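How many folding demos before the policy stops guessing?
Posted by Domnica Stoica

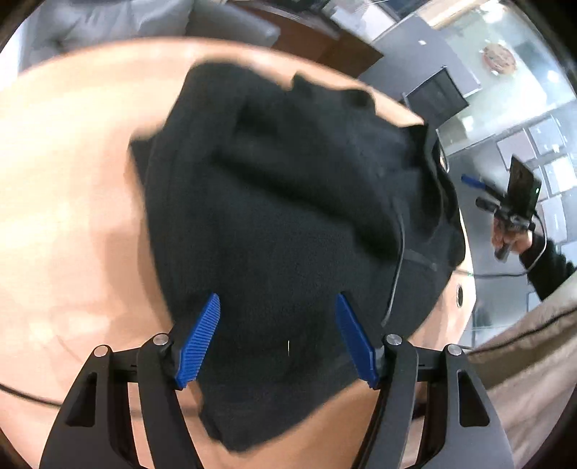
Dark cloth, two grippers
I've got 50 demos of black clothes on a wood table and my policy still grabs at nothing. Do I just keep recording?

Trygve Sjöberg
Yep, keep going! Mine was hopeless at 100 and decent by 1000 - but crumple the cloth differently every time, and mix in some light colors.

Anca Crăciun
Check your exposure first. Black folds turn to mush on my setup, so I brightened everything and re-recorded in December.

Virgil Sima
following, same problem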